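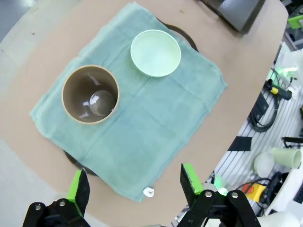 What should dishes sit on while they air dry if there's no rack? A folded or flat terry towel, changed once it's damp through, with the cups and bowls spaced apart so air gets between them.

Towel Swap Comes to Prondesside, 500 Dish Towels Up for Grabs

Feb 22, 2018 — Got a drawer of tired kitchen towels? Prondesside wants them. The neighborhood's first towel and crockery swap opens this weekend at the Jestside hall, doors at 10, and organizers say they have 500 towels sorted and folded already. More coming in.

How it works: bring a clean towel, take a towel. Bring a cup or bowl, take a cup or bowl. Chips are fine on the foot, not on the rim. No knives, no pans, no glass this time round.

The idea came from Akua Ansah, who runs the kitchen goods stall at Jestside and got fed up of seeing good terry go in the trash over a frayed edge.

"A frayed edge is nothing," Ansah said. "You trim it, you hem it, or you leave it alone and dry your bowls on it. I've got one at home that's fifteen years old and it still drinks up water better than anything new."

Her advice for small kitchens with no room for a rack — lay the towel flat on the table, leave a hand's width between pieces, shallow bowls on one side and tall cups on the other. Tall cups take longest. Turn them mouth up once the outside is dry, otherwise the damp just sits in there. And shake the towel out after, don't ball it up.

Skip fabric softener too, she says. It coats the loops and the towel stops soaking anything up. A half cup of white vinegar in the wash brings most of them back.

There will be a crockery table as well, run by Liam Cheetham, a potter who shares a studio on Semine Street. He is putting in seconds from his own shelves, mostly mugs, cups and small bowls where the glaze came out darker then planned. Free with a swap, 15 dollars for a set of four without one.

"They hold soup. They hold coffee," Cheetham said. "The color's off, thats all."

A Semine Street cafe, Bragança, is doing coffee and rolls at the door. Cash only.

Last July's book swap in the same hall moved 1,183 books in one afternoon and the line went down the steps, so come early if you want first pick. Parking behind the hall is limited, street parking out front is free til 2.

Towels that don't find a home get cut up for rags and go to the bike repair shop next door. Leftover cups and bowls stay at the Jestside stall for the spring sale.

Doors close at 3. Drop-offs ahead of time can be left at the side entrance, bagged and labeled please — towels in one bag, crockery wrapped in another.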